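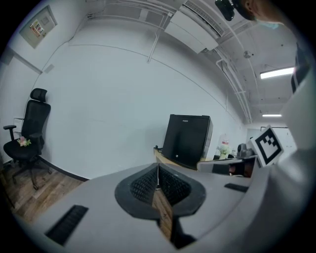 Fig. 4. View from the hand-held gripper, pads near closed. Flowers on chair, marker in view on the right side.

4. Recording a demo by hand (Distlow gripper)

Read section 3 first if the gripper hasn't been calibrated. Rev. 2/23/21, G. Sial. Replaces the old Tornari sheet, toss that one.

4.1 Before you start

1. Charge the handle. Two bars minimum, one bar will drop out mid-take.
2. Wipe the lens. Dry cloth only. No alcohol, it fogs the coating.
3. Check the marker square on the gripper body. Flat, clean, no peeling corners. If it's scuffed, print a new one from the Fludora folder at 100% scale. NOT "fit to page".
4. Look at the finger pads. Mesh insert should sit down inside the rim all the way around. If a corner lifts, press it back. If it won't stay, swap the pad.
5. Open and close the fingers all the way, 4 times, slow. Feel for grit.
6. Lights on, all of them. Same lights for the whole session.

CAUTION: keep your own fingers out of the gap when closing. It pinches harder than it looks.

NOTE: keep sleeves and lanyards off the marker. Marker covered = finger width lost for those frames.

4.2 Mapping pass

Do this once per room, and again if furniture gets moved.

1. Stand near the middle of the room. Hold the gripper at chest height.
2. Press and hold the side button until it beeps twice. Mapping is on.
3. Walk a slow loop. Point at the corners, the big furniture, then the spot where the task happens. Blank white walls are bad for tracking, get a chair or a fridge or some ceiling fixtures in there too.
4. Come back to where you started. Same height, same direction as best you can.
5. Press once to stop. Wait for the green light.

If the light is amber the loop didn't close. Do it over, slower. Most people rush the turns.

4.3 Recording the task

The sample task is "pick up flowers from chair seat, put down on table". Same steps for any pick and place.

1. Put the object down. Vary the spot a little each take, and turn it too.
2. Start with the gripper a full arm length away, fingers open.
3. Press once. Count to two in your head. Then move.
4. Approach in one smooth motion. Don't hunt around. If you miss, stop and delete the take, don't save a fumble.
5. Line up the gap between the pads with the stems. Not the blooms, petals slide out.
6. Close until the object is held and no further. Artificial stems have wire in them, squeeze too hard and they stay bent.
7. Lift straight up to clear the armrest, then go sideways.
8. Lower, touch down, open, back away.
9. Count to two again. Press once to stop.

CAUTION: chair on casters will roll if you bump it. Lock it or wedge it before step 1. If it rolls durring a take, delete the take.

NOTE: go at robot speed. The arm that plays this back is slower than you. If you can talk normally while doing it, speed is fine.

NOTE: wrist angle matters. The arm can't do the last bit of twist that a human wrist can. Anything that feels awkward to you, the arm won't do either.

4.4 Check and upload

1. Plug in the handle. Open the Warraich viewer.
2. Play the first take and the last take all the way thru. Skim the rest.
3. Look at the finger width line. Should be smooth, down then flat then up. Spikes = marker was lost. Flat the whole way = marker not read at all, back to 4.1 step 3.
4. Mark bad takes with X. Don't delete in the viewer, the numbering shifts and the log no longer matches.
5. Upload. Leave it plugged in until the counter stops.

Target for the flower task is 241 good takes. Full set across all tasks is 1,161. Don't try to do it in one sitting, wrists get tired and the takes get sloppy.

4.5 Common errors

E2, no map: mapping pass was skipped or the handle was restarted. Run 4.2.
E4, storage full: upload, then clear from the handle menu.
Beeps but no light: hold the side button until it shuts off, wait, start again.
Pads don't meet evenly: see section 6, pad alignment.

Anything else, write down the take number and send it to Ghazala Sial with the log file. Take number first, please.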